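June 12, 2025
Posted by the Tillell desk

Our press release about the new Andham office went to 60 reporters last week. Seven opened it. One wrote back, asking to be taken off the list.

I blame the headline, which had the word "solutions" in it twice. I also blame me – I wrote it.

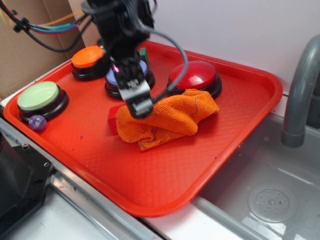
So the next one gets a single fact up top and a quote that sounds like a person said it. If that flops too, I'm pitching the Torkomska weekly by phone, like it's 1994.

Contact | © 2025 Tillell | Back to top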